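Rovusar Opens Winter Coat Exchange in Plano

Members can now trade in, repair or buy secondhand coats under one roof

PLANO, Texas, January - Rovusar, a clothing resale and repair company, has opened a winter coat exchange at its Plano store. The service lets customers trade in coats they no longer wear, have worn coats mended, and buy secondhand outerwear at set prices. It runs through the end of the cold season.

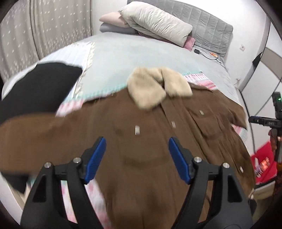
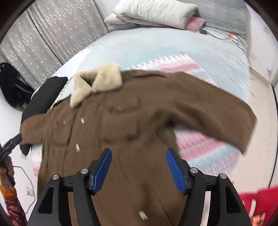
A brown coat laid out on a bed. The second picture shows its cream-beige collar and chest pockets.

The exchange opens with 722 coats on the floor in adult and children's sizes. Rovusar has set aside room for up to 3000 over the season. Coats are sorted by size and warmth, and each carries a tag that lists the fabric, any repairs made, and washing instructions.

Customers who bring in a coat receive store credit the same day. Credit is based on the condition of the coat, its age and whether all closures work. The top credit for a single coat is $80. Coats that need small repairs are accepted at a lower rate. Coats with heavy stains, strong odors or torn shells are not eligible for credit but may be left for fabric recycling.

"Most people have a coat in the closet that doesn't fit anybody in the house anymore," said Tae-yang Cha, store manager at Rovusar in Plano. "Kids go through a size a year. We wanted a place where you can bring one in and leave with another, and not spend a whole afternoon doing it."

Repairs are handled by Woo, a tailoring shop that has worked with Rovusar on jeans and work clothes. The shop will replace zippers, snaps and buttons, reattach collars, restitch pockets and patch linings. Small jobs are done while customers wait when a tailor is on site. Larger jobs go to the main shop and are returned to the store for pickup. Prices are posted at the counter.

Storage boxes and garment bags from Ullby will be sold at the exchange. The first 100 customers to trade in a coat will receive a garment bag at no charge.

Customers are asked to empty all pockets and wash or air out coats before bringing them in. No appointment is needed for trade-ins. Repair drop-offs close at 5 p.m. so that tickets can be written up before the evening pickup.

About Rovusar
Rovusar buys, repairs and resells everyday clothing for adults and children. The company sells denim, workwear and outerwear.

Recent releases
Rovusar Adds Children's Shoes to Trade-In Program
Woo and Rovusar Extend Denim Repair Service
Plano Store Announces Longer Evening Hours
Ullby Garment Bags Now Sold in Store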